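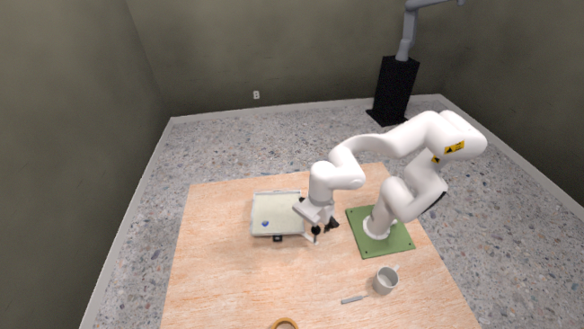
Line cook wanted, evenings. Kurna, small kitchen, 2 of us on the line right now plus Hala Abdel Hamid who runs the place and does most of the prep herself. Need someone by July, sooner if you can.

Hours: 3 pm to close, five nights. Close is 11ish, later when it's busy. Lunch shifts sometimes if you want them.

Pay: $900 a week, plus a share of tips. Paid weekly. Staff meal every shift, sit down, not over the trash can.

What you'd do:
Grill and flatbreads to start
Own your station, stock it, break it down
Help with deliveries when they come in (heavy, 50 lb bags of flour and chickpeas)
Some dishes. Everybody does some dishes

What we need:
A year or so on a line somewhere. Doesn't have to be fancy
Food handler card, or get one in your first month, we pay
Show up on time. Text if your going to be late
OK with heat, the grill corner gets bad in summer

Nice to have: bread experience, any Arabic or Spanish, own knives (we have house ones, they're fine).

No résumé needed, just a few lines on where you've worked and when you can start. Drop it off before 3 pm, side door, ask for Hala or Ramiro Mateos. Please don't come during dinner service, we cant talk then.

Paid trial shift, one evening. We'll let you know the next day either way.

Dishwasher job from the last posting is filled, thanks to all who came by.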